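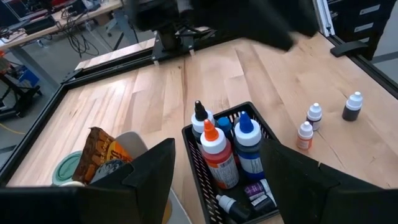
Tue 28 June

Crisis sim, Ledesma Strait scenario, second full play. Writing up fast while I still have it in my head, Yuto Amano has the radio log and will add times later.

Setup same as last play except where noted. Sement holds the north shore, Timent the south. Dania is the outside power with the treaty obligation to Timent and the trade tie to Sement. Start state: Timent has announced a missile test for its national day, Sement has moved a coast guard squadron up to the median line, Dania has a carrier group two turns out. Every cell gets the public brief plus its own private sheet. Control (me) plays press, weather, everybody else's foreign ministry.

Changes from last play:
- hotline exists from turn 1, was turn 3 before
- Dania private sheet rewritten, now says straight out that the carrier can't stay on station past turn 5
- press releases limited to one per cell per turn (last time they flooded me)
- missile test can be postponed without cost if done before turn 4

Turn 1. Slow. Sement read the squadron as a signal, Timent read it as a blockade. Nobody had used the word blockade in any sheet, they got there on their own. Timent press release called it "an encirclement". Sement saw that and spent the rest of the turn arguing over whether to answer. Hotline not touched.

Turn 2. Dania sends a private note to both, same text. Good idea but the wording was bad, "all parties must consider the consequences". Sement took it as aimed at them. Timent took it as support. Asked Dania cell afterward what they meant and got two differnt answers from the same table. Worth keeping for the debrief, best single moment of the day for teaching purposes.

Hotline used once, by Sement, to ask if the test was still on. Timent duty officer said he had to check. Never called back. In his defense his cell was busy drafting. 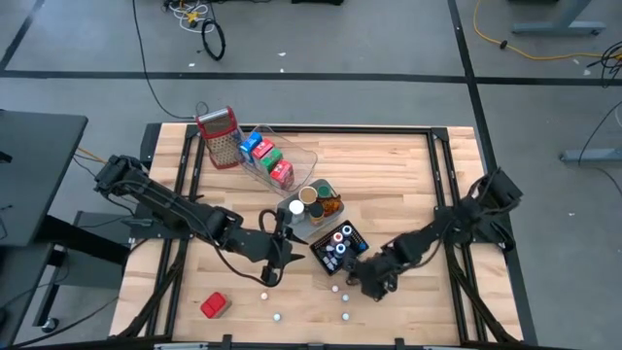

Why didn't Timent just postpone the test when it was free to do it?

They thought a postponement would look like giving in to the squadron, and nothing in their sheet told them Sement would welcome it. The free window was written in as a rule of the game. What they needed was a face-saving reason, some domestic excuse they could announce, and control never gave them one.

So fix for next time: put a weather event in turn 3. Fog or a storm in the strait. Then either side can stand down and blame it on the sky. Yuto says that's too easy, they'll all grab it. Maybe. I would like to see it tried once. Could have the forecast be unclear so they have to choose to believe it.

Turn 3. Where it got hot. Sement moved the squadron over the median line "for safety of navigation". Dania sped up the carrier. Timent put its shore batteries on alert but did NOT announce it, so the only people who knew were Timent and control. Sement had no way of seeing the alert and went on planning as though the batteries were cold. Classic problem, a threat that the other side doesn't hear about does no deterring. I had to sit on my hands. Came close to leaking it through the press and decided against it, still not sure that was right.

Turn 4. Timent fires the test. Launch succeeded (die roll 13 against the table). Flight path clear of the ships by the rules, but Sement had no tracking info and had to decide in the time limit. They did not shoot. Commander's reasoning, from her notes: if it was aimed at us we'd already know. Fair enough. Her cell was split and she overruled them, which I'd like her to talk about in debrief if she's willing.

Dania spent the whole of turn 4 writing a statement. It went out after the turn closed. Doesn't count.

Turn 5. De-escalation, sort of. Carrier arrived and had to leave in the same turn. Sement pulled back to the line and claimed it had always planned to. Timent claimed a successful test. Both home audiences happy per the opinion track. Hotline finally used properly, Timent called Sement and they talked for the full allowance. By then it had all been decided.

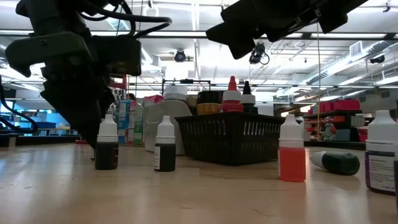

Result by the scoring sheet is a draw, with Dania down on credibility. I don't trust the scoring sheet here. It rewards loud statements and gives nothing for restraint, so Sement not shooting is worth zero, and that was the most important decision anybody made. Needs a rewrite before September, when the outside group comes in.

Things to check or fix

Duty officer role. Should be one person with no drafting work. Two cells gave it to whoever was nearest.

Dania sheet still too long. They read it, I watched them read it, and they forgot the station limit anyway. Move it to the top, bold.

Opinion track too generous. Both sides can sell anything at home. In real standoffs the leadership does get boxed in by what it promised last week, and we have no cost for that at all. Idea: every public statement goes on a card, stays on the board, contradict it and you lose a point. Cheap to try.

Time limit on turn 4 was fine. Don't touch it.

Press. The one-release cap worked really well, people started to think about the wording. Side effect is they used private notes for the shouting. Can live with that.

Map. The median line is printed too faint, Sement misread it on turn 1 and had to be corrected. Reprint thicker.

Open question for Yuto: do we tell the cells at the end about the hidden alert? I lean towards telling everyone everything in the debrief but if the same people come back for the next play they'll go looking for hidden alerts every turn. Could swap cells so Timent people play Sement. Would also be useful to see if they read the squadron differenty from the other side of the water.

Debrief notes go in the shared folder, not in here. Radio log to be stapled in on the next page once the times are filled in.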